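Can you use "Dr" after an honorary doctorate?

Posted by rirer_lane, 2025-10-02

My aunt has been told she is getting an honorary doctorate from the university at Sirmont for her work with the youth theatre there. She ran it for almost 40 years and never went to university herself. The letter says Doctor of Arts. Can she call herself Dr on the theatre's programmes? And does she have to pay for the gown? The ceremony is next June and she gets 6 guest tickets, which won't cover the family.

magalhaes_fan
Congratulations to her. As far as I know it's not against the law to use it, but most universities ask you not to, or only in letters to and from them. The usual thing is to put the letters after the name with "Hon" in front, so Hon DArts or however Sirmont writes it. I'd ask the office that sent the letter, as they will have a page on it.

On the gown, the university normally lends it for the day. My father had to send his height and hat size a couple of months before. Don't buy one, the full set he was shown came to over £600.

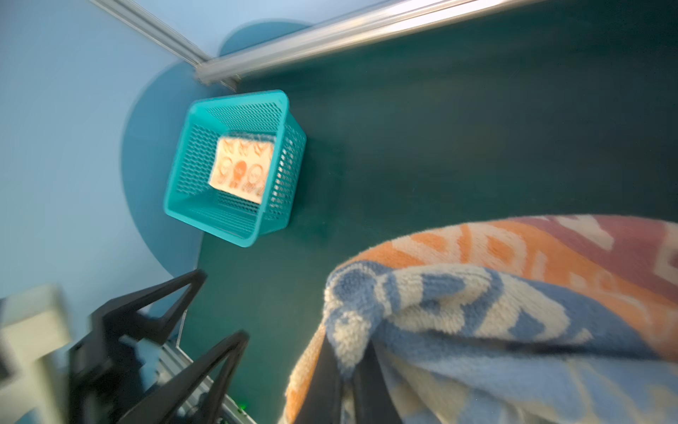 Turquoise basket on the table.

zemus
People do use it and nothing happens. Some singers and actors do it all the time. I would just put it on the programme.

old_registry_hand
I worked on ceremonies for years, at a different place. The answer above is right that nothing happens, but it can look odd on a programme if someone else listed there has a PhD. A line in her biography saying she holds an honorary doctorate is the safer way.

Tickets: ask now. Honorary guests are usually looked after separately from the students, and spare seats do come up. Our hall had 171 seats set aside for guests and there were nearly always a few left. Ask about the lunch as well, because that can be a smaller number than the seats.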